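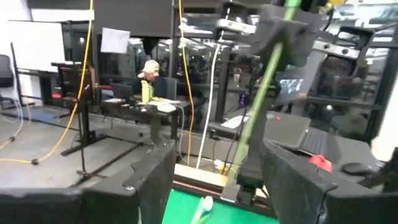 Wrist view from the bench cell: padded gripper fingers over the green mat, operator desk behind.

Equipment planning for the manipulation cell: what to order by November

The purchase list for the second manipulation cell is due in November. Requests that miss the list wait for the next budget round, so this item sets out what is already in the plan, what is still open, and what we need from each group that uses the cell.

Gripper fingers. The padded covers are a wear item and have been charged to general supplies until now. From this round they get their own line. The plan assumes a set of covers lasts 12 weeks at current use, and we want two sets on the shelf per arm. Pinico quotes covers separately from the finger cores, which keeps the cost down. Hilex sells the finger as one bonded part, so a worn cover means replacing the whole finger. The Hilex part is stiffer and holds its shape better on narrow rods. Groups that handle mostly thin or round parts should say so in their request.

Wrist camera. One spare camera per arm, same model as installed. Mixing models means repeating the calibration and rewriting the mount offsets, and the hours spent on that cost more than the camera. Please do not request a higher resolution unit unless you can name the task that needs it.

Cabling. This was the most underestimated line last year. Cables dropped from overhead are quick to install and easy to trace, but they take up volume the arm may need, and the runs across the floor have to be kept clear of chairs and stands. Kusa has quoted a ceiling track with strain relief at each drop. The quote covers parts only; allow two days of labor with the cell powered down. If the track is not approved, the fallback is floor covers and longer leads, at less than half the price, with the overhead drops left as they are.

Operator station. The current arrangement puts laptops, a monitor, keyboards and paper on desks close to the working area. It functions, but there is no fixed boundary between desk and cell. The plan includes a dedicated station with one monitor arm, one wired keyboard and a locking drawer. Personal laptops would move to a side table. The station is also where the emergency stop should go, within reach of the seated operator — please do not plan a layout that puts it behind the chair.

Mats and boards. Low cost, ordered in bulk. Green mats stay the standard color. Wooden boards can be cut in house and do not need a purchase request; send the dimensions.

Service contract. Pakzad offers two levels. The basic level covers parts and remote support. The extended level adds an on-site visit with a response time of 84 hours. We logged nine stoppages over the past year, and more than half were cleared by the operator without outside help. On those numbers the basic level is enough for the first cell. The second cell will be new to everyone, and there is a case for taking the extended level for its first year and then dropping back.

What to send. For each item give the quantity, the vendor part number, a quoted price with its expiry, and the task it supports. Include shipping and import charges in the price — several requests last year left them out and had to be cut to fit. Mark each item as required for start-up or deferrable. Items without a mark will be treated as deferrable.

Quotes from Kusa and Pinico are in the shared purchasing folder. The Hilex quote is being reissued with revised lead times and will be added when it arrives.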